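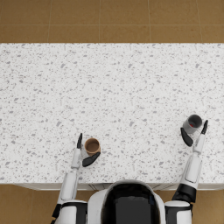 Zusodetti Stone Soap is a cleaner for people who bought a nice counter and then made the mistake of cooking near it. One bottle makes 60 buckets, or a lifetime supply if you clean the way Oddur Hauksdóttir in our warehouse does. It has no acid and no wax, and the lemon smell was voted down. On white terrazzo speckled with gray chips, a toast crumb can go undetected until your mother-in-law leans on it, so wipe the whole top and don't trust your eyes.

Dilute one capful in warm water. Wipe, rinse, dry with a cloth you like. Leave it on red wine for 3 minutes and try not to hover.

Safe on terrazzo, granite and sealed concrete. Not for marble that has already been through something.

Item 251. Refill pouch sold separately, made by Bruvden. Ships from July. For orders over 2,000 bottles, write to Hanne Blöndal, who will want to know what happened.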